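# Flarness kitchen kits, where we're at 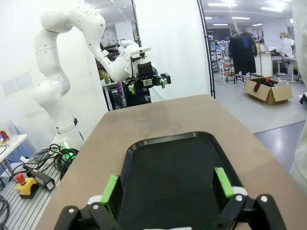
*Last changed: Friday, December 23, 2022*

Hi all! The black tray is the one I'm going with for the Plumomach kits (raised rim, rounded corners, and it sits lovely and flat on the tan table). I've priced 375 of them, and the quote leaves us $517 under budget, hooray! The tabletop has picked up a few smudges and light scuffs, so a good wipe-down is on my list. Still to come are the labels from Hideck and two sample lids, and I'd love your okay on the tray colour before I order. Packing should wrap up by July.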